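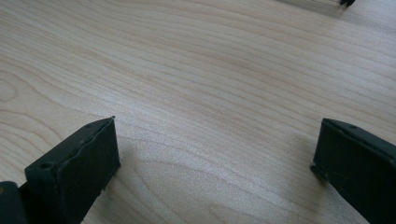 Bench top, pale end.

July, 4:10 pm. Drikau claims their new finish lasts 2,000 rub cycles before it dulls. I don't believe it yet. Panel one went dull at 2,807, panel two at 3,629. Sounds great, but that is a big spread for the same can, and I would like to know who picked the cloth. Gloss meter read 60 twice on a panel I could see was scratched. 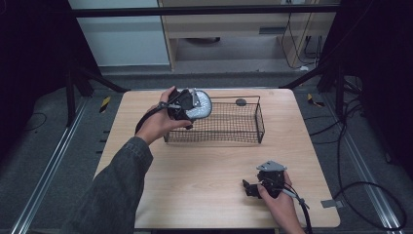
Wire basket on the table.

Reran the meter check against the Tidero tile. Drifts. Anything logged before lunch is suspect – do not send it to Prostelen.
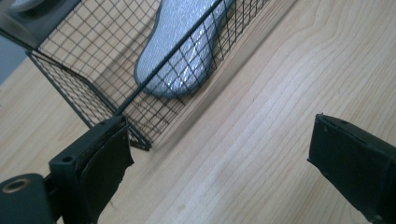
Eshun Workshop – Surface Coatings Team

Next: fresh cloth, same arm weight, three panels from a different can. If the spread stays this wide I'm not signing off on the label claim. Order more cloth.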